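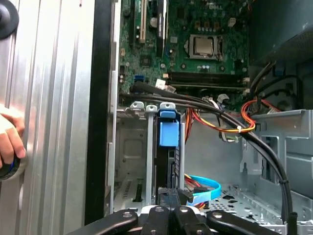
Reading time: 2 min

Fetby Bench Kit, Set-up Guide
Section 3: Planning your purchase

Please read this section before you ask for a quotation. It covers the equipment for taking drives out of desktop computers with one arm and one gripper. The arm is not included in the Brelero price list and must be budgeted separately.

3.1 Check your computers first

1. Choose 6 cases which are typical for your stock. Do not choose only the clean ones.
2. Open each side panel and measure the free space beside the drive cage. Measure with the cables in their normal place.
3. Write down how the drive is held: plastic caddy, screws or rails. The standard fingers are for caddies. Screws need a separate tool, and it has its own line in the budget.
4. Compare the free space with the width of your gripper when it is open, including the outer links. The fingertips can fit where the links cannot.

Note: Power and data cables often lie across the cage. Plan operator time for unplugging them and moving them to the side.

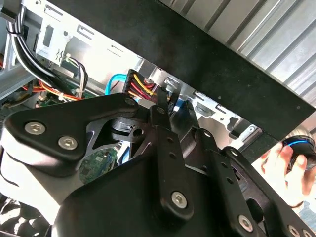
3.2 Measure the bench

5. Leave 600 mm free on the side where the operator stands.
6. Decide how the side panel will be held open. A simple clamp costs little, but order it together with the kit, so that you pay the shipping one time.
7. Reserve a place for the teach pendant where the operator can read it without leaning over the case.

Caution: Edges of sheet metal are sharp. Include cut-resistant gloves in the first order. Disconnect the computer from mains power before any trial. 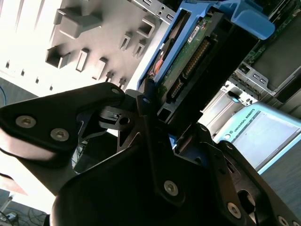 BUDGET AND SPARES

8. Order one spare set of fingers for each gripper. Delivery in November is slower.
9. Inspect the fingers and tighten the screws after every 100 cases. Put this time in the labor cost.
10. The warranty for the gripper is 24 months. Fingers are wear parts and are not covered.
11. Keep a reserve for cases which must be done by hand. Your result from step 3 will show how large it should be.

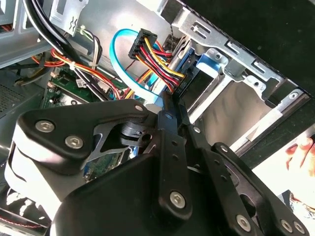 Akari Berrada
Technical Writer, Brelero

Send the filled measurement sheet together with your request. If the free space is different between the cases, give the smallest value, not the average. For mixed stock, please make one sheet for each type of case. Section 4 describes the mounting of the base plate.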